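Best way to hang jeans on a plain clothing rack (no closet)? 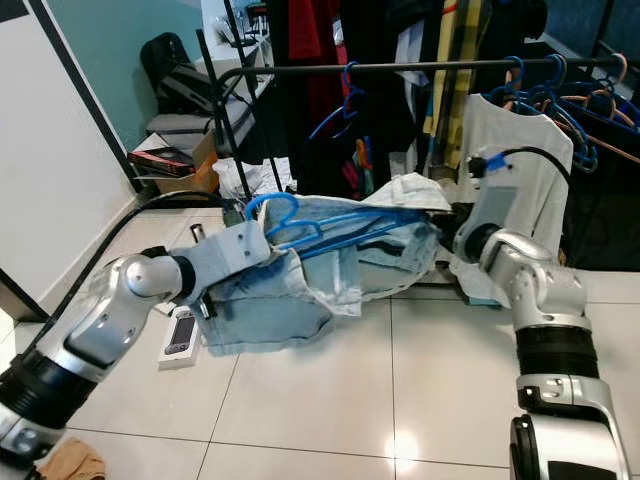

Jeans, blue hangers and the black rack, mid-sort.

Posted Apr 13, 2023 by Lukumay

Hi all! I moved into a place with a tiled floor, decent light and not one closet, so everything I own that can hang now hangs on a black metal rack against the wall. Shirts are fine. Dresses are fine. Jeans are driving me up the wall.

I only have the basic plastic hangers, mostly blue, and I keep ending up with what you see in the photo — a wad of light denim with a bunch of hangers tangled up inside it, hooks sticking out of the fabric. I fold the jeans over the bar of the hanger, they slide to one side, I try to fix them, the hook of the next hanger goes through a belt loop and then I've got the whole lot in a knot. The frayed edges make it worse, the threads catch on everything.

So my questions are, do I need special hangers for jeans? Is it bad for the rack to have a lot of denim on it? And what do you do with the empties? Mine just live in a cluster at the right end of the bar and they take up space I could be using for clothes. I don't have room for a dresser, the only free wall is 100 inches long and the bed and the rack use up most of it. I'd also rather not spend much.

Thanks in advance, this is my first post here so be nice :)

3 replies

Clonomance
Member, 700 posts

Welcome! I lived off a rack for six years so I've been through all of this.

You don't need special hangers but you do need to change how you fold. Lay the jeans flat on the bed first, one leg on top of the other, and smooth them out with your hand. Then take ONE hanger (leave the others on the rail, don't carry a bunch over with you, that's how you get the knot) and slide it over the legs from the hem end until the bar sits near the knee. Fold the waist part down over the bar and bring the hems back up through the middle of the hanger and down the other side. The two halves hold each other in place and it won't slide, even on slippery plastic. There are a million videos of it if my explanation is terrible, look for "trouser fold", it's the one the suit people use.

If you've got belt loops you can also skip the hanger altogether and use S-hooks. Put the hook through the back loop and hang it right on the rail. They hang longer that way, so check they clear the floor! I had a pair dragging for weeks and the hems were gray with dust.

For frayed edges, just fold so the frayed bit faces in and trim the really long threads with nail scissors. Don't pull them. I pulled one on a pair I loved and got a hole I could put my thumb through.

As for the weight, put the jeans at the ends of the rail, near the posts, and the light stuff in the middle. Mine used to sag because I had all my denim and my winter coat smack in the center. I moved it all out to the sides and the bar stopped bowing, although it never went back to completely straight.

Flustida
New member

just fold them and put them on a shelf?? jeans don't wrinkle. I haven't hung a pair up in 20 years

Rarkus
Member

Flustida has a point, if you've got any kind of shelf or even a box that goes under the bed I'd get the jeans off the rack. But if hanging is all you've got, I agree with the fold from Clonomance, I do it with my work pants and it's good.

About the empties, since that part didn't get an answer. First, have fewer of them. I had nearly twice as many hangers as clothes and when I got rid of the spares in September I didn't miss a single one. Count what you really hang, keep a handful extra for laundry day and give the rest away. Thrift stores near me take them, but call first.

The ones you keep, nest them. Face all the hooks the same way, stack them flat so the shoulders line up and put a twist tie or a hair elastic around the necks. A bundle like that goes on the rail as one thing and takes up maybe a couple of inches. When you need one, pull from the front. If they're all facing different ways they grab each other and you're back to your knot.

One more thing, if a hanger gets caught inside a pair of jeans don't yank it out by the hook. Plastic ones snap right at the neck and the broken end is sharp. Set the whole mess down on the bed, open up the waistband and feed them out one at a time, bar end first. It takes a minute.

I also leave a hand's width of bare rail on one side so there's room to push things along when I'm looking for something. With a full rack you can't see what you own — I bought a second black hoodie last winter and the first one was there the whole time, between two other black things.

Lukumay

Thank you!! I did the trouser fold on four pairs tonight and they're staying put so far. Nesting the hangers tomorrow. Flustida, I would if I had a shelf, lol. Does anybody know if the S-hooks leave a mark on the belt loops? The light pair is pretty worn already and I don't want to stretch it.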